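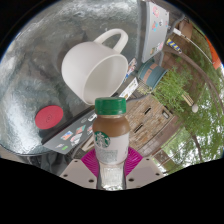
Figure 3. Bottle held in the hand-held gripper over the patio table, Doltville site.

3.2 Tracking failure over glass

The Larkov data set holds 2,393 demonstrations, of which 800 were recorded outdoors in Doltville. The outdoor part was meant to be the easy part. Light was even under the trees, the objects were ordinary table items (bottles, mugs, coasters), and the operators had already worked indoors with the same tool. Most of the failed replays came from it.

The fault first showed up in January, when Thongchai Meesuk replayed a bottle pick on the Flusow arm and the fingers went into the test table on the way down. The arm stopped on its force limit and no one was near it. One finger mount cracked. We took the controller to be at fault and spent a week on it. The commanded path matched the recorded path at every step, so the arm had done what it was told. The recording itself was wrong.

Hand poses in Larkov come from the camera on the gripper, through the Matlala tracker. Matlala follows small bright features from one view to the next and assumes that most of them belong to things that stay put. The patio table has a rippled glass top that reflects the sky (Figure 3). The reflections slide across the glass when the camera moves, and the ripples break them into short, sharp edges that the tracker scores as good features. With the gripper high above the table, there are enough leaves, stone joints and chair frames in view to outvote them. Close to the glass the share of reflected features goes up, and the estimated height starts to drift. In the picks we checked, the tracker placed the hand lower than it was at the moment of the grasp.

The drift is slow. It does not trip Matlala's jump check, which looks only for sudden changes between neighboring poses. When the hand rises again the tracker usually recognizes the background and corrects itself, so the start and end of the recording agree and the loop error looks small. Our acceptance test used loop error alone. All of the bad recordings passed it. 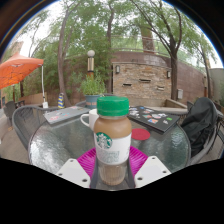

This page was last changed on June 29, 2018.

Objects on the table helped less than we expected. The laptops were covered in stickers, which give strong fixed features, but they were in a useful position for only part of each pick. The bottle is clear plastic above and below its label, and once it is gripped it moves with the camera, so anything tracked on it counts against the true motion. The label is the worst part in this respect. It has high contrast and sits close to the lens for the whole carry.

We made two changes. The first masks the fingers and whatever is between them from the moment the gripper closes. The second adds a height check: the estimated fingertip height at each release is compared with the table plane fitted from that session, and a recording is rejected if the fingertips fall below the plane at any point. The mask removed most of the error during the carry. It does nothing for the approach, where the reflections are the cause, and there we rely on the height check.

A cloth over the glass would have removed the reflections. We tried one and dropped it, as the operators' sleeves dragged it and the objects moved with it.

The height check can still miss a case. If the plane is fitted while the tracker is already drifting, the plane and the hand are off by the same amount and the recording passes. For this reason all replays on the Flusow arm now run first at reduced speed with the table lowered, and the fingers are stopped in software above the measured surface. The cracked mount was replaced with the same part. The recordings made before these changes are kept in the data set with a flag, and are left out of the training runs in Section 4.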